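Graltville Shared Facilities Forum
Board: Furniture and Surfaces
Topic: Care of the pale worktable in Room 12
4 replies

rhona_guthrie
Facilities Coordinator
Colleagues are reminded that the large off-white table in Room 12 is to be wiped down at the close of each booking. Small specks and crumbs have been noted on the surface on two occasions in March. Please use a damp cloth and the mild soap kept by the sink. Scouring powder is not permitted.

satti_bookings
Thank you for the notice. Our group has the room until 11 and leaves the table clear. May I ask whether specks of this size warrant a formal reminder? The surface is pale and shows everything. I would not wish to see bookings withheld over a few crumbs.

a_hamdy
Records Office
I must respectfully disagree with the previous poster. We lay out paper documents on that table, and grit left under a sheet will mark it. A clear table and a clean table are separate matters. I would support the reminder as written.

Abdelghani Hamdy

karken_room_user
Could the damp cloth be reconsidered? In our experience it moves fine dust from one side to the other and leaves streaks when it dries. We have had better results with a dry microfiber cloth first, followed by the damp one. The Tritivby annex adopted this order last year and has kept to it.

rhona_guthrie
Facilities Coordinator
The suggestion from karken_room_user is accepted, and the room sheet will be amended to read "dry cloth, then damp cloth." In reply to satti_bookings, no booking will be withheld on these grounds. The reminder stands for all groups, including those who use the room for short periods. Users are also asked to check the far side of the table, where debris is easily missed from the chair. A picture of the surface is attached.

Rhona Guthrie 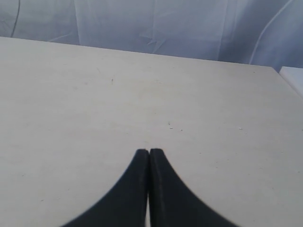

Attachment 1: Tabletop with small specks, Room 12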